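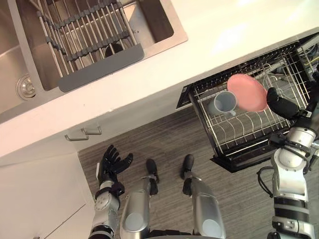
4.2 What I saw at the Tollamar open day

I should say first that I went to Tollamar as a guest and not as an evaluator, so please read this section as field notes. The numbers from our own lab are in 4.1. The open day was held in November, in the show kitchen that Tollamar shares with Gudden, and 100 tickets had gone out. Müzeyyen Kozan ran the demonstration and was kind enough to let me stand right by the counter for most of the afternoon (I got in the way twice, sorry Müzeyyen).

The task was loading a dishwasher, which sounds dull until you've watched a humanoid try it. Every item had to go from the counter or the sink into a pull-out drawer, and the visitors chose the order. I loved that part! Children always asked for the mug first. Adults nearly always asked for a plate, I think because they wanted to see whether it would get dropped.

Figure 4 shows the sort of moment I kept coming back to. The grey mug is on its side on the rack, and the pink plate is held by its right edge in the gripper, tilted over the tines. Meanwhile the left hand, the one with five fingers, is open and holding nothing. I'd have expected a person to use that hand to steady the drawer or reach for the next thing, and I said so to Müzeyyen. Her answer was that two different hands are a headache to plan for, and that the team would sooner have one arm doing the job well than both of them bumping into each other over the rack.

Over the afternoon I noted 33 attempts at placing a plate. In 9 of them the plate had to be lifted back out and tried again, mostly when the rim met the top of a tine and slid sideways. Mugs gave much less trouble, though I wouldn't make a lot of this — people asked for far fewer of them, and nobody minded how a mug ended up lying. With plates the visitors were strict. A plate leaning the wrong way got a groan from the whole room.

Two things surprised me. The first was how much people talked about where the robot was looking. It has to bend its head to take in the sink and the drawer together, and several visitors read that as concentration, or even worry. Our questionnaire (the Chowdhury form, see 3.3) has no item for this and I wish it had. The second was the waiting. Each plate took about a minute, and I'd assumed the crowd would drift off to the coffee. They stayed put, and they got quieter as the plate came down towards the rack.

Octavio Benítez, who looks after the Flalteo planner, told me afterwards that the version on show was build 2501, one behind the version we used in 4.1. The retry counts here shouldn't be set against Table 2 for that reason. I've kept them in because they match what I wrote down on the day, and because the sideways slip comes up again in 4.3, where we look at rim contact with the newer build.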